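Aug 21, 2021. Somden cloth task, teleop

Good session! 12 demos of the two-handed pick-up, 8 worth keeping. Dropping the glove gain made the pinch so much easier to feel out, and I stopped overshooting with the left.

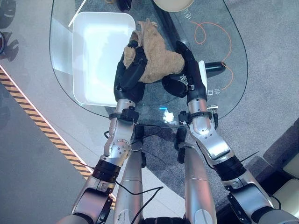

Both hands on the tan cloth, tray to the left.

Still losing the fold when I rush the right wrist. Leone logs lag the video by nearly 700 ms, so fix that before training. Next: same cloth, start it flatter, 2 operators taking turns. Can't wait!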